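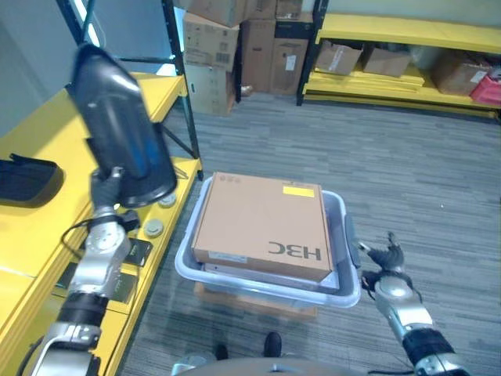 Stockroom sort-out, Vilberg branch

Page updated 8/18/19

The small stockroom at Vilberg had not been gone through properly since February, when the last delivery from Nirklow was put away. This page shows the yellow shelving and the bin on the floor beside it, where the boxed items go. The full store list now runs to 3472 lines, of which 87 belong to this room.

Boxed goods are kept in their own cartons, with the labels left on, so that the numbers can be checked against the list. Cartons going on to Brorkosville go in a grey bin. Small loose items stay on the shelf until they have been matched to an entry. There were nearly 59 entries still to match when we began.

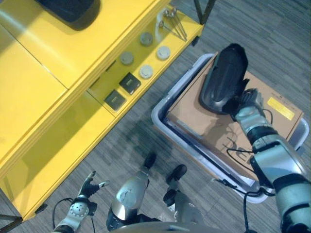
The shelf by the bin: spoons at one end, then grey and off-white discs, then two small black boxes.

The spoons belong to the tea point and are not on the store list. They will go back there when the shelf is cleared. The discs are listed by colour, grey first.

Anyone from the Hsieh building who needs something from this room should ask at the front desk before taking it. Please do not put anything else in the bin until its list has been signed. Pictures of the back room will be added to this page later.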